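From: Tihomir Yordanov
To: plarnley-services list
Date: 11 April 2018
Subject: Re: Hisach phone line, second year

Aurora Vieira wrote:

> The board would like to renew the Hisach line in May on the same terms.
> It logged 278 calls over the winter, which shows how badly Plarnley
> needed it. Flatent has offered to train 200 more listeners at no charge
> if we sign for two years. Can people send comments before the meeting?

Aurora, thanks for putting this up for comment. I have several, and I'm afraid most of them are grumpy.

278 calls is a count of times the phone was picked up. I asked Edet for the breakdown and got a single page with no repeat callers marked and no hang-ups taken out. When I worked nights on the old line, a handful of regulars made up most of the log. They deserved an answer every time, but you can't point at that log and say you reached a town.

I also don't see where 200 listeners would come from. We had trouble filling the evening shifts all winter. A weekend course in "active listening" doesn't prepare anyone for a caller who has stopped taking their medication, and the draft agreement is silent on who supervises the new people afterward. Who gets the call when a listener is shaken up at midnight? Last year it was me, and I wasn't on the rota.

Then the money. Free training is nice, but the two-year term ties us to their call software, and that has a fee of some 3,000 a year that sits in the appendix. For that we could pay for extra counselor hours at the walk-in room, where the waiting list is.

I'd vote for six months, with these conditions:

1. Edet reports callers as well as calls, with no names attached.

2. Every shift has a trained supervisor on the phone, named in advance.

3. The software fee moves out of the appendix and into the main agreement.

4. Anyone referred on to the clinic gets a follow-up call, and we keep a record of whether they were seen.

If Flatent won't accept number 2, I would let the whole thing go.

Tihomir
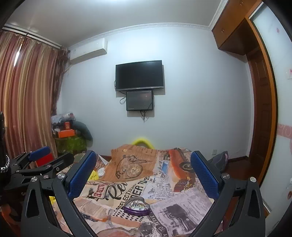

Plarnley-services list information

To post, write to the list address. Replies go to all members.
To leave the list, send a blank message with the word "unsubscribe" in the subject line.
Please trim quoted text before replying.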